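Home Meetings Minutes Equipment Contact

Rokenent Workshop Cooperative
Equipment Planning Meeting
Minutes of February 4, 2020

The meeting opened a little after the posted time, as the coffee was late and the chair felt, quite rightly, that it would be unkind to start without it. A warm welcome was given to the two new members from the floral bench, who had not sat through one of these before and were very patient with us. Apologies were received from the finance lead, who sent her notes ahead and asked that they be read out in full, which they were.

1. Minutes of the last meeting

The October minutes were accepted with one correction. We had written that the Andadora arm was to be leased, and it should have said that a lease was to be looked into. The secretary is sorry for any excitement this caused.

2. Where we are with the arranging work

The floral bench lead gave a good long report, and the meeting was glad to have it. The aim is still the same: an arm that can pick up a single artificial stem from the table and stand it in a bottle or vase, so that the display orders can be made up overnight and finished by hand in the morning. The heavier stems are coming along nicely. Thin stems are the trouble, and grassy ones most of all, as the blades spread out and hide the stalk the fingers need to find. The bench would like to keep practicing with mixed stems and leave the sorting by type until later in the spring.

There was a friendly discussion of the bottles. Some members would prefer a heavier vase that stays put when it is bumped, and others pointed out that our customers send us whatever they send us, light plastic included, and the arm had better learn to cope. It was agreed to carry on with a mix and to keep a note of which ones get knocked over.

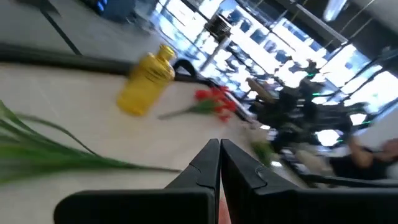

3. Gripper fingers

The present fingers are black, faceted, and come to a narrow tip, and the bench is fond of them for stems. They are less happy with anything round and glossy, where they tend to slide off. Two quotes were on the table. Onura offered a set of soft pads that fit over the fingers we already own, at 155 dollars a set. Ñahui offered a complete replacement gripper with wider fingers, at a good deal more, and with a wait of several weeks.

The finance lead's notes favored the pads, on the grounds that we can always buy the gripper afterward but we can't very well un-buy it. The bench lead said she had no quarrel with that, though she did want it written down that pads wear out — and that somebody will need to have spares in the drawer before the first set goes, and not the week after. It is hereby written down.

Agreed: buy two sets of pads from Onura now, one for use and one for the drawer. Ask Ñahui to hold its quote open until the next meeting.

4. Light from the windows

This took longer than anyone planned. The big windows are lovely and we would all be sorry to lose the daylight, but on bright days the glare gets into the wrist camera and washes out whatever is behind the table. Blinds, frosted film, and turning the table around were all put forward. Turning the table costs nothing but would mean moving the cabling, and the bench was not keen to do that in the middle of an order. Film was liked by those who sit nearest the glass and disliked by those who enjoy the view.

Agreed: get a price for roller blinds, and in the meantime try an afternoon with a bedsheet hung up, which one member has kindly offered to bring from home.

5. Practice stock

The bench asked for 26 more artificial stems, mostly red and cream flowers with some long grasses among them. A few of the present ones have been gripped so often that the leaves are coming away. Approved without discussion, apart from a request that the old stems be kept for the front window if they are still fit to be seen.

6. Lease of a second arm

The Andadora lease was talked over again, in the right words this time. The general feeling was that a second arm would be very welcome and that we should get the first one placing grasses reliably before we pay for another. The finance lead will set out monthly costs, with service and insurance shown separately, and send them around ahead of the next meeting.

7. Any other business

The floor tape by the work area is peeling and will be redone. Members are asked once more to label their chargers. Thanks were given to the floral bench for the arrangement on the meeting table, which was made entirely by hand.

The meeting closed in good spirits. The date of the next one will be posted by the door.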